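Natural colors in hard candy and icing, what's holding up for you?
Small Batch Food Makers Board > Ingredients and Labeling

saltbox_kim
Tue 27 November
We're a two-person candy business and we want to move our last four products off synthetic colors before spring. Yellow was easy, we use turmeric and the customers can't tell. Red is the problem. I tried beet powder from Cumitz in a boiled sweet and it went brown as soon as the syrup got hot. Same powder in a cold icing was a nice pink for 3 days and then turned gray at the edges.

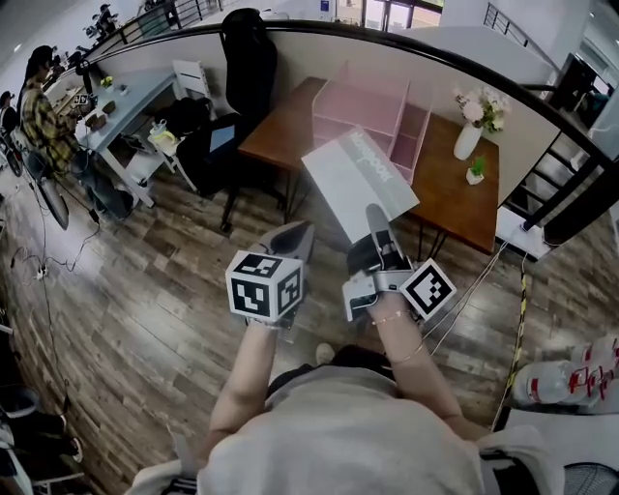 I also have a sample of purple carrot from Fujimoto but haven't opened it yet. Before I use up a batch on it, has anyone cooked with it? I need something that can take the heat and sit on a store shelf.

granulated
Beet won't work in boiled candy. Too much heat. Purple carrot is better but watch your acid. Add citric and it stays red, leave it out and it drifts to purple or even blue. I add mine off the heat, after the syrup has come down some.

Sota Onishi
I've used the Fujimoto one for two seasons. It does fine in gummies and in hard candy if you keep the cooking time short after it goes in. We lost a batch in May when I used baking soda for a honeycomb piece and it came out slate blue. It tasted fine. We sold none of it.

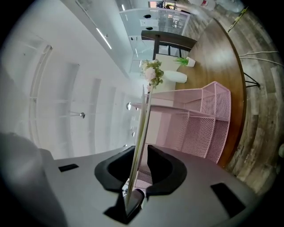

A thin sheet in the gripper's fingers, back room

For icing I'd look at packaging first. Our pink faded in clear bags and lasted much longer in a closed box. Same recipe, same powder.

millrace
I disagree with the whole plan. Synthetic colors are approved and stable, and you use very little of them. My customers at the Flambridge market have never once asked me what the red is. They ask if there are nuts in it.

saltbox_kim
Ours do ask. One of the stores that carries us wants a list of every color by spring, and they've said they'd prefer plant sources. I'm not trying to argue that the old ones are bad.

millrace
Fair enough if a store is asking. Get the price worked out first though. I paid 235 for a tub of spirulina blue and threw half of it away when it clumped.

granulated
That sounds like a storage problem more than a color problem. Mine is in a sealed jar with a drying packet and it still pours. 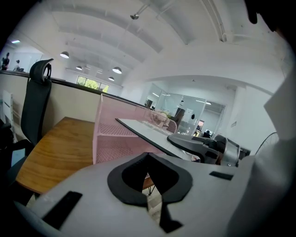

Also, kim, check the label wording before you print anything. "No artificial colors" and "naturally colored" don't go over the same way with every buyer, and your store may have its own rule. I had to reprint a run of sleeves over it.

pectinpete
Has anyone tried the Flernedness radish red? I got a 10 gram sample. Color is great but I can smell radish when I open the bag.

Sota Onishi
I tried it. The smell mostly cooked off in hard candy. In buttercream I could still pick it up the next day, so I went back to carrot.

saltbox_kim
Thanks. I'll run the purple carrot with citric this weekend, one tray in clear bags and one in boxes, and post what I get.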